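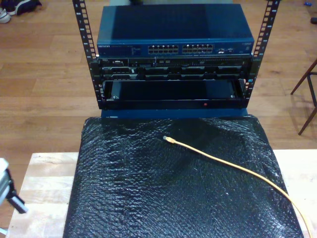
Page last changed: April, 4:40 p.m.

Minutes – Truvis cable task, demonstration review
Coltport site, back room

1. Last minutes
Accepted. The item on gripper pads stays open.

2. Demonstration count
Target for the Ethernet plug task is still 3000 by remote control. Kuster asked what the 3000 figure rests on. No answer was given beyond the project plan. Tuvia would settle for 2000 if failed tries are kept and labeled. Several present doubted that more of the same motion will teach the arms anything about a plug that arrives turned the wrong way. 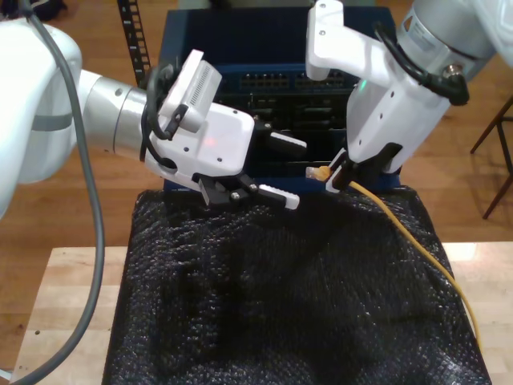 Item 3: right gripper with the yellow cable, left gripper open.

3. Left arm
It was asked whether the left arm earns its place in this task. Operators say it steadies the switch. The meeting wants to see that in the logs before believing it.

4. Hand guiding
Proposal to lead the arms by hand for the last part of the insertion. Doubts about mixing two kinds of recording in one set. Agreed to try 5 and compare – no more until the comparison is read.

5. Cloth and bubble wrap
Both coverings stay in use. Whether changing them helps is unproven. To be noted in each log from now on.

Next meeting: May, 10 a.m., same room.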